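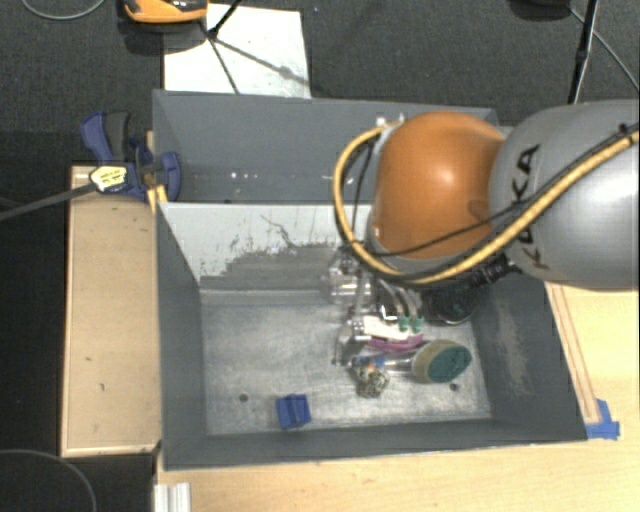 Worn parts bins: paint or leave?

skeva57
Ours are grey with a divider, floor scuffed back to silvery metal. Is it worth repainting the inside?

Efa Samuel
Leave the floor. Paint the divider if the scrapes bother you.

tremar91
Disagree. I did mine in December, floor included, and it wipes down easier.

Efa Samuel
Mine flaked within weeks and the bits got in with the brushes.

skeva57
Did you sand it first?

Efa Samuel
No, just degreased.

tremar91
Then it would flake. Sand it and use a primer.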